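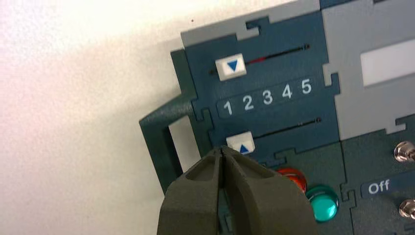

*The blue panel with the puzzle edges, slider with the blue triangle at the left end*

**How do I get foam puzzle-edge pieces to stay together?**

Posted by Beryl Lockwood, 2023-12-09

Hi all! I'm making a pretend spaceship dashboard for my grandson (he turns five right before Crăciun, so I have 14 days left, eek). The walls are going to be those foam play mats with the jigsaw edges. I bought a used set of 17 and half of them pop apart the second anybody leans on them. I've tried packing tape and it peels right off, plus it looks awful. Is there a glue that won't eat the foam? I'd love to be able to take it apart and store it flat, but I'll give that up if I have to.

**Auður Ragnarsson**

Oh, I've fought with these! First, wash them. Used mats have a greasy film on them and nothing sticks to that, so dish soap, rinse, and let them dry overnight. Then I'd go with contact cement, the kind that says foam safe on the can. Thin coat on both edges, wait until it's tacky, press hard. Test it on a corner you don't care about, and keep the window open, that stuff stinks.

If you want to fold it up later, only glue the pieces in twos and leave every other seam dry. Then run a strip of cloth tape down the back of the dry seams (the back, so you never see it) and it works like a hinge. Mine has held up since October with 2 kids climbing on it.

**flirora_fan**

just use hot glue on low. works fine for me

**Beryl Lockwood**

Washed them all last night and wow, the water was gray. I tried the low hot glue on a scrap and it held but left a hard lump, so I'm going with the cement and the cloth tape hinges. Thank you both!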